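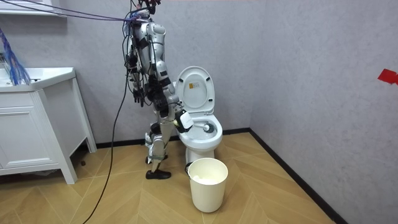 Tuesday, bathroom bay, notebook page continues from the kitchen stuff

OK so I finally sat down with the chore rules, because we've been running the toilet brush task on three different versions of them and everybody (me included) has been picking whichever one they liked best that morning. The Takska sheet says one thing about the free hand, the old Sanholm checklist says another, and the laminated card by the door is from before we even had a bathroom bay. I want one page. One!

Where we are: 2558 episodes recorded on the brush task, target was 2000, so quantity is not the problem. I went back through 791 of them against the draft rules and had to flag 56. Most of those weren't unsafe, just sloppy. Lid not fully up at the start, operator talking to somebody while the arm was moving, start note missing, that kind of thing. A handful were brush-carry violations and those are what I care about.

The carry rule, as I have it now: once the brush has been in the bowl, the head stays over the bowl or over the floor right by it until it's put away. It doesn't travel over the sink. It doesn't go up past shoulder height, and it doesn't get swung around to the other side of the body to save a step. I know that last one is annoying when the approach was bad to begin with. Fix the approach and start over, please.

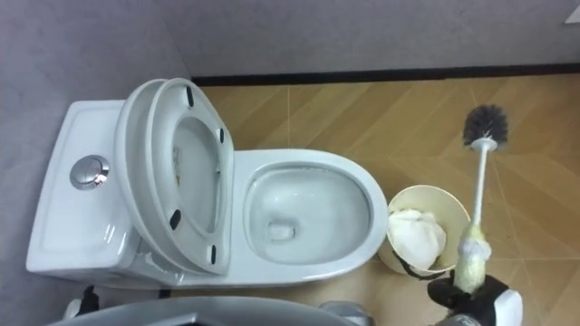
And grip stays on the wrapped part of the handle the whole way through, even if that makes the angle a little awkward. If the hand has crept up the handle, stop and regrip. We argued over whether a regrip spoils the episode and I say no, leave it in, write "regrip" in the notes and keep going. Dultesum's scoring script was throwing those out automatically until last month and I've asked for that to be switched off. Still waiting to hear.

Setup before the first run, my wording, feel free to hack at it:

Lid and seat both up, leaning back by themselves. Don't start with one of them halfway.
Bin beside the toilet goes where it won't get kicked. Paper in it is fine, liner is optional.
Cables checked from the back of the robot down to the floor, by hand, every time the robot has been moved.
Nothing on the floor in front of the toilet except the feet.
One person on the stop button, and that person isn't also taking notes. (I broke this one myself in August, twice, and it's in the log.)
No real cleaning chemicals. Plain water only until the splash covers are signed off.

The free hand is the thing I keep going back and forth on. Takska wants it parked, full stop, same pose for every chore. Sanholm lets it drift as long as it's empty. My draft says empty, open, and away from the rim, and it never touches the toilet once brushing starts. No bracing on the tank, even if balance looks iffy. If balance looks iffy we shouldn't be brushing! I put that in and sent the page around before lunch.
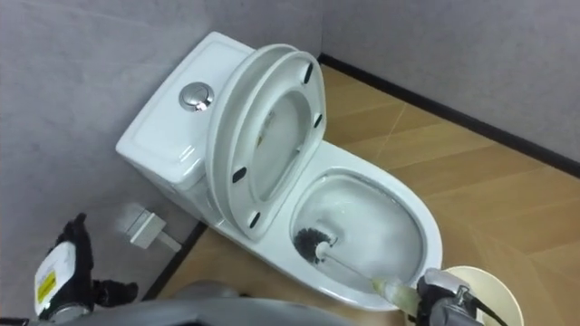
Wunderlich wrote back within the hour that the free-hand rule is fine as far as it goes, but "away from the rim" can't be checked by anyone reviewing a recording, and could we please give it a distance or a line on the floor. They also want the rule to cover the pull-out at the end of the run as well as the brushing, and they'd like a separate rule for drips.

Fair. I don't love a number here, because the camera views are so different from each other that two reviewers will read it two ways. Tape on the floor might do it. I'll try tape tomorrow and see if the hand position is easier to call from the head camera. On drips I've got nothing yet except "hold the brush over the bowl before lifting out," with no time attached. Anybody have a better idea? Write it in the margin.

Stance, while I'm at it. Feet side by side before the brush goes in, no stepping until it's back out. This was in the Sanholm list and I dropped it by accident when I merged things, so if you printed the page before 2:30 please toss it and print again.

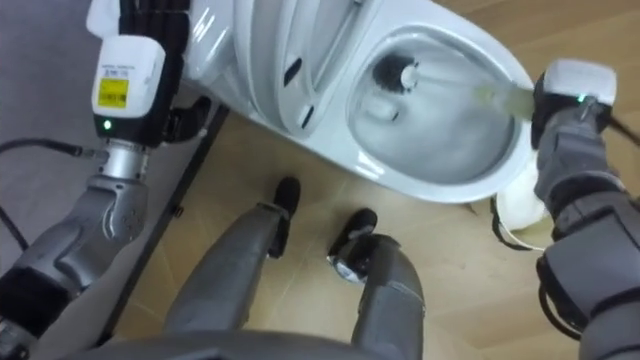
Brush in the bowl, right hand on the handle, left hand empty, feet together.

Still open:
- tape line, where it goes and who replaces it when it peels
- whether both wrist lights have to be green before the first move or just the working side (I say both)
- drip rule
- Dultesum script, ask again on the regrip thing
- the 56 flagged ones: keep them in a separate folder for now, don't delete, I want to reread the carry ones once the wording has settled
- new card for the door, and somebody with nicer handwriting than mine to do the hand-lettered bits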